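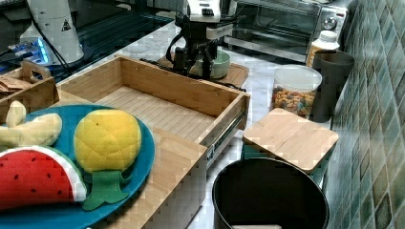
Plush watermelon, pineapple and bananas on a teal plate, with a pale green bowl behind.

Mokgethi Household Names

A word list of what people call the things in their homes

Mokgethi is a small open data set of English names for household items: dishes, boxes, cloths, toys, tools, furniture and the odd things that end up in the bottom drawer. Each row is one item with the name most people gave it, the other names they gave it, and notes on where those names differ. It was put together by Themba Visser and Noeline Ormsby, with later cleaning by Zinhle Molefe.

The list started as a side file for a packing and moving checklist called Movix. Users typed the contents of their boxes by hand, and the same thing came in under many names. A dish towel was also a tea towel, a drying cloth and a kitchen cloth. Search did not find half of what people had packed. The names file grew until it made sense to keep it apart from the checklist.

Contents

items.csv: one row per item
names.csv: one row per name, linked to an item
rooms.csv: room codes and labels
CHANGES.txt: list of changes by version
LICENSE.txt

Release 2 has 910 items. The raw list had 926. The rows that were dropped were duplicates, brand names used as item names, and a few entries that neither reader could make sense of. They are listed in CHANGES.txt with the reason next to each.

Fields in items.csv

item_id: short text code, such as K014. The letter is the room the item was first listed under. It does not change if the item is later moved to another room.
main_name: the name given most often. Lower case, singular, American spelling.
room: code from rooms.csv. Items found all over the house have the code ANY.
kind: dish, container, cloth, tool, toy, furniture, bedding, cleaning, paper, other.
plural_note: filled in only when the plural is unusual or the item is always plural (scissors, tongs, pajamas).
usage_note: free text. Often empty.

Fields in names.csv

item_id: matches items.csv.
name: the name as given, after spelling was made the same throughout.
rank: 1 is the main name. Ties are broken by alphabet.
region_note: free text, only where several people said the same thing about where a name is used.
flag: blank, or one of old, child, joke, unsure.

Sample rows

item_id, name, rank, flag
K014, dish towel, 1,
K014, tea towel, 2,
K014, drying cloth, 3,
K031, colander, 1,
K031, strainer, 2,
K031, spaghetti bowl, 3, child
L007, couch, 1,
L007, sofa, 2,
L007, settee, 3, old
L007, davenport, 4, old
T022, stuffed toy, 1,
T022, plush, 2,
T022, stuffie, 3, child
T022, soft toy, 4,

How the names were collected

Just over 400 people filled in an online form. They were shown a short written clue and asked what they would call the thing at home. Clues were written to avoid the common names, so the clue for a colander was "bowl with holes, for draining pasta." People could give as many names as they liked, in the order they thought of them. They could also skip.

The form was sent around through mailing lists and the Movix sign-up page. Most of the people who answered had used a checklist or moving app before, and most had moved home recently. We did not ask for age or income. We asked where people grew up, but the question was optional and the answers were too patchy to publish as a field. They were used only to write the region notes.

Noeline wrote the clues. Some were bad. The clue for a trivet got answers for potholders, coasters and cutting boards, and it was rewritten partway through. Answers to the old clue were thrown out. The clue for a sideboard was never fixed and the row is marked in usage_note.

How the names were cleaned

Spelling was changed to American forms. Brand names used as common names were taken out of main_name but kept in names.csv if more than one person gave them. Names that describe the item rather than name it ("the thing for the lid") were removed. Pet names used in one family were removed too, with some regret in the case of the TV remote.

Both readers, Themba and Zinhle, went over every item on their own. Where they disagreed on whether two names meant the same item, they talked it through and wrote the result in usage_note. The rule was to split when a person might own both and want to tell them apart. So bowl and mixing bowl are separate items. Couch and sofa are one item. Hamper and laundry basket are separate, though plenty of people use them for the same thing.

Toys and play food

Play items were the hardest group to settle. People name a toy by what it stands for, so a toy banana is listed by many people as "banana" and nothing else. In a packing list that puts it in with the groceries. The data set handles this as follows:

A toy version of a real item gets its own row with kind set to toy.
The main name starts with "toy" or "play" unless most people used another word.
The bare name ("banana") is kept in names.csv with the flag unsure.
Material words such as plush, felt and wooden are not part of the name. They belong in whatever notes field your own tool uses.

Play fruit is one item, not one per fruit. We tried the other way and the list filled up with fruit.

Known problems

The list leans toward kitchens. Clues were written room by room starting there, and people grew tired before they got to the garage. Tools and garden items have fewer names per item and those names are less steady.

Container words overlap badly. Box, bin, tub, crate, caddy, tray and drawer were all used for things that the clues meant to keep apart. If you match on container names alone you will get wrong results. Use kind and room as well.

Rank is an order only. Answer counts are not included, and the gap between rank 1 and rank 2 may be one person or most of the group.

Some region notes rest on very few comments. Treat them as hints.

Suitable uses

Search and autofill in home inventory, packing or insurance lists. Word work in English classes. Checking that your own list of household words has no large holes in it.

It is not a good source for claims about how a whole region or age group talks. The sample was not drawn for that.

Loading

The files are UTF-8 with commas between fields and a header row. Notes that contain commas are in double quotes. Empty fields are left empty, so set your reader not to turn them into zeros. Some spreadsheet programs read item codes that start with E as numbers; import that column as text.

Changes in release 2

Merged duplicate rows for oven mitt and oven glove.
Split hamper from laundry basket.
Added the flag field.
Moved ironing board from BED to ANY.
Fixed plural_note for items that are always plural.
Removed brand names from main_name.

Reporting mistakes

Open an issue with the item_id and the name you think is wrong or missing. Say where you have heard the name used if you can. New names are added when a second person confirms them. Please send one item per issue, even for small fixes. Pull requests that sort the file again will be turned down because they make the changes impossible to read.

License and credit

The data may be shared and changed for any use, including paid products, as long as credit is given. Please cite as:

Visser, T., Ormsby, N. and Molefe, Z. Mokgethi Household Names, release 2.

Thandeka Motaung tested the form and found the trivet problem. Pieter Engelbrecht wrote the script that checks for duplicate codes.

Last updated Sun 1 September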